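ホーム 片づけ 寝具 よくある質問 お問い合わせ
読了時間 4分

ベッドの上で片づける派のための、よくある質問

「ベッドの上に全部出して仕分ける」やり方を書いてから、質問がぽつぽつ届くようになりました。同じ返事を何度も打っているうちに自分でも前と違うことを書いていたりするので(すみません!)、まとめて置いておきます。順番は適当です。気になるところだけ読んでください。

どうして床じゃなくてベッドなんですか?

腰です、まず腰。床に広げると、私は途中で立てなくなります。ベッドならちょっと前かがみになるくらいで手が届くし、疲れたら端に座れるし。それに、夜になったら寝なきゃいけないので、終わらせるしかないんですよね。床に出した物は平気で半月くらいまたいで暮らせるけれど、枕の上のコード類はまたげない……。

床のほうが広いのは確かなので、大きい家具の部品とか、割れ物が大量にあるときは床でやってください。私も食器はベッドに載せません。

シーツはかけたままでいいの?

かけたままでやっています。どうせ終わったら洗うので。洗う予定のシーツの日に片づけをする、と決めてしまうと楽です。新しいシーツに替えた直後にやったことがあって、あれは自分に腹が立ちました。

心配な人は古いシーツを一枚重ねるといいです。ただ、つるつるした布だと丸い物が全部真ん中に寄ってきます。私はブランケットでやって失敗しました。電池がころころ転がって、マットレスと壁の隙間に落ちて、ベッドを動かす羽目に。

何から分けますか? いつも途中でぐちゃぐちゃになります。

なります、なります。私も最初の30分くらいはただ散らかしているようにしか見えないと思います。 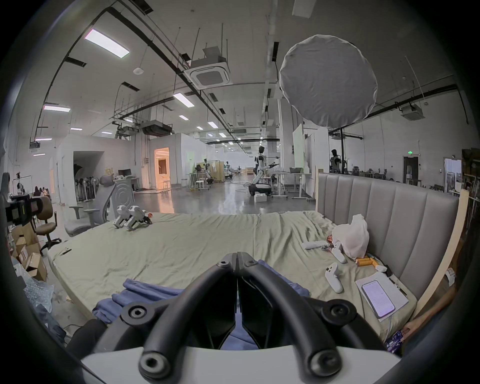 分け方は、用途で分けるより「似た形どうしを近づける」から始めるのが私には合っていました。用途で考えると手が止まるんです。これは仕事用か遊び用か、とか考え出すと、もう読書が始まってしまう。形なら見ればわかります。白いゲームコントローラーが二つあったら、まず隣どうしに。オレンジ色の筒みたいなロールは、もう一か所に固まっているならそのままで十分です。ぺたんこの物はぺたんこの物の横へ。スマホを紙の上に置いておくのもけっこう好きで、柄物や濃い色の布の上だと私はすぐ見失うんですが、白い紙の上ならすぐ目に入ります。中身が決まっていないポリ袋は、ヘッドボードに寄せておくと場所を取りません。袋は最後に使うので、それまではそこで待っていてもらいましょう。

山はいくつ作ればいいですか?

四つまで。これだけは前から言っていることが変わっていません(たぶん)。使う、しまう、人に渡す、わからない。この「わからない」を作るのがコツというか、作らないと永遠に終わらないです。

「捨てる」がないじゃないかというメールもいただきました。捨てる物はその場で袋に入れるので、山にはしません。あれ、さっき袋は最後って書きましたね。袋を二枚使うんです。一枚はごみ用で足元、もう一枚は人に渡す物用でヘッドボードのほう。

「わからない」の山が一番大きくなってしまいました。

仲間です。私もそうでした。友人のソルヴェイグ・セーデルルンドに見せたら「これ全部、わからないんじゃなくて面倒なだけでしょ」と言われて、ぐうの音も出ませんでした。本当に用途がわからない部品は、紙の上に並べて短いメモを添えておくと、家族が通りかかって「それ、あの棚のだよ」と教えてくれたりします。メモがないと通り過ぎられます。不思議。

それでも残ったら箱に入れて、蓋に月だけ書いておきます。うちには「9月」と書いた箱があって、開けないまま次の9月が来そうです。開けなかったら中身も見ずに出す! と宣言しているんですが、たぶん見ます。

小さい物がシーツのしわに埋もれて見つかりません。

緑っぽいシーツに黒い小物だとまだいいんですが、うちの生成りのシーツに白いクリップは本当に消えます。

対策は、始める前に手のひらで真ん中から外へ向かってざっとしわを逃がすこと。きっちり敷き直さなくていいです。それから、クリップや洗濯ばさみのような小さい物は山に入れないで、奥の縁に沿って並べていくと見落としが減ります。縁は目で一直線に追えるので、最後の確認がすぐ済むんですよ。

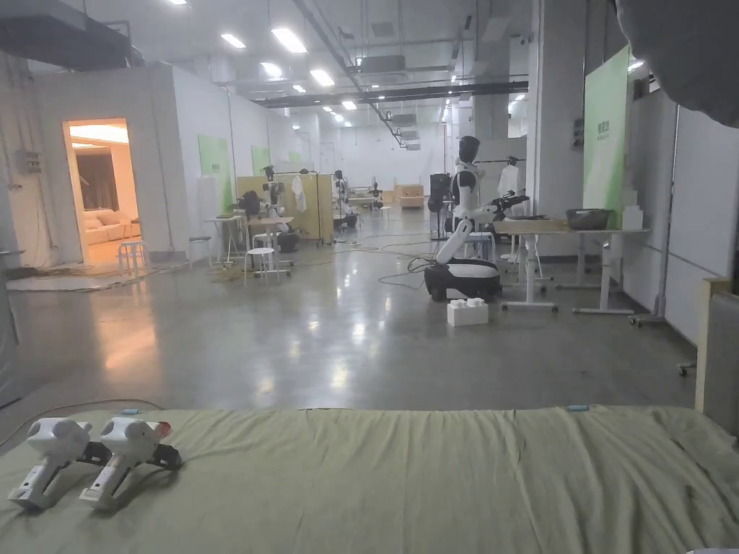

並べるときの間隔はばらばらで大丈夫です。くっつけて置くと一個に見えてしまうことがあるので、むしろ離しておくくらいで。あと、縁に置いた物は膝をついた拍子に落ちます。奥の縁を使うのはそのせいで、手前の縁は私のお腹が当たるから駄目でした。

終わりごろになったら、部屋の明かりを全部つけて、低い位置から斜めに見るのもおすすめです。真上からだとしわと見分けがつかない物が、横からだとぽこっと出て見えます。

途中で出かける用事ができたら?

これが一番困るやつ。私は山ごとに布でくるんで、そのまま床に下ろします。タオルでも枕カバーでもいいです。Tシャツも使いました。帰ってきたら広げるだけなので、分けた苦労は消えません。

猫や小さいお子さんがいるおうちは、くるんだ上で部屋の戸を閉めてください。うちは猫がいた頃、くるんだ山の上で寝られてしまって、その日は再開できませんでした。

充電ケーブルやコントローラーなど、電気の物は置いて大丈夫?

電源を切って、充電中の物は載せないようにしています。布の上は熱がこもりやすいので、充電は必ず机か硬い台で。スマホもタイマー代わりに手元に置きますが、ケーブルは外しています。

ケーブルは一本ずつ八の字にまとめて、ゆるく留めるだけ。きつく巻くと根元が傷みます。どの機械の線かわからない線がうちには三本ありまして、毎回「わからない」の山の常連です。もう顔なじみです。

終わったあと、シーツがよれよれです。どう直せばきれいになりますか?

まず全部はがして、ベランダか窓の外ではたいてください。細かいごみが思ったより出ます。そのまま洗濯機に入れると、紙くずやテープの切れ端がほかの洗濯物に移ります(経験者です)。

かけ直すときは頭側の角から。対角に引っぱって、それから残りの角です。四隅を順番に回っていくと、最後の角が絶対に足りなくなりませんか? 私だけ? スラヴィツァ・ラドゥロヴィッチさんという読者の方から「足側からでも同じです」と丁寧なメールをいただいたので、お好きなほうでどうぞ。

ヘッドボードが布張りのおうちは、縦の溝にほこりがたまるので、シーツをはがしたついでにブラシを上から下へ。掃除機のノズルだけだと溝の底が取れにくいです。

どのくらいの頻度でやればいいですか?

私は季節の変わり目と、引き出しが閉まらなくなったとき。後者のほうが多いです。毎週やっている方からもお便りをもらいましたが、毎週ベッドに広げるほど物が動く暮らしなら、先に置き場所を決めたほうがいいような気がします。

マットレスが傷みませんか?

重い物を一か所に積まなければ、うちでは困ったことはありません。角のある物は平らな面を下に。工具箱だけは載せないで、中身を出してトレーに移してから載せています。ペンはキャップを確認してください。確認してくださいね、本当に。うちのマットレスには青い点があります。

ほかに聞きたいことがあれば、お問い合わせからどうぞ。返事は遅めですが、夜に全部読んでいます。

シェア 23 コメント 2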